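Setting Up and Cleaning a Small-Parts Work Box

Posted October 15, 2019
Filed under: Shop Basics

A work box is a low enclosure that sits on the bench and keeps small blocks, pegs and fixtures in one place. Ours at the Rotthorpe shop has gray walls and a dark floor. This page covers fitting the floor, placing the fixtures and cleaning up the bits that collect between jobs. Cutting the wall panels is on a separate page.

What you need

A floor sheet, 700 by 700 mm
Four wall panels
An upright fixture with a flat base
Small flat-head and hex drivers
A soft brush, 2 inches wide
A shop vacuum with a narrow nozzle
A piece of old nylon stocking and a rubber band
Masking tape
A pencil that marks light on dark

We buy floor sheets from Teltusard in August, when they clear out the odd colors. Any flat, stiff sheet will do.

Step 1. Fit the floor

Lay the sheet on the bench and check it with a straightedge in both directions. If it rocks, turn it over and check again. Most sheets have one flatter side. Tape over the edges before you slide it between the walls, then pull the tape once it is down.

Do not glue the floor. You will want to lift it out someday to get at what has gone under the edge. If it shifts in use, put a strip of double-sided tape under each corner.

Step 2. Choose the floor color

A dark floor makes light debris easy to see and dark debris hard to see. A pale floor does the opposite. Pick by what you handle most. Our blocks are blue and show up on either one, so we went by the dust. Sanding and filing at our bench leaves pale crumbs, and a dark floor lets you find them before they get under a part.

Matte is better than gloss. A glossy floor throws back the lamp and you end up moving your head around to see past the glare.

Step 3. Place the upright fixture

Ours is a black L-shaped piece with a curved back panel and a flat base plate. Set it to one side of the floor with the base plate facing you. Leave enough space behind it to get two fingers down, or you will not be able to clean there.

Draw a light pencil line along the front edge of the base before you fasten anything. Work with it loose for a day. If you keep reaching around it, move it and draw a new line. Once the position is settled, fasten it down from the base.

The screws on the upright are a separate matter. Snug them by hand and stop. Cheap fixtures strip easily, and we threw away two of the Mosquera ones before we learned to put the power driver down.

Step 4. Place the blocks

Large blocks go to the back and small ones to the front, where you can reach them. A block with a hole in its top should sit with the hole facing up while you work, so you can look into it. Store it the other way up at the end of the day, or the hole will fill with dust.

Before you set a small block down, look at the floor under it. One crumb is enough to tilt it. White specks on the dark floor, like the patch near the small blue piece in the photo, should be brushed away before you measure from anything nearby.

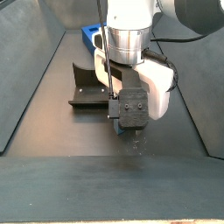 Step 5. Clean the floor

Take out the loose pieces first and put them in a tray. Brush from the back wall toward the front, and brush around the fixture before you do the open floor. Use short strokes. Long ones flick the crumbs up against the walls.

Stretch the nylon over the vacuum nozzle and hold it with the rubber band. Vacuum the pile at the front, then run the nozzle along each wall. Check the nylon for parts before you throw out what it caught. We have gotten back seven screws this way.

Wipe the floor with a barely damp cloth and let it dry before the blocks go back. Skip the spray cleaners. The lemon one from Ledirness left a film that held dust worse than before.

Step 6. Check the holes and corners

Tip each block with a hole over the tray and tap it. For a square hole, clean the corners with a wooden toothpick. Metal picks leave scratches. Run a fingertip along the underside of every block before setting it down again.

How often

Brush at the end of each session. Vacuum weekly if you file or sand nearby, monthly if you don't. Lift the floor sheet out and clean under it twice a year.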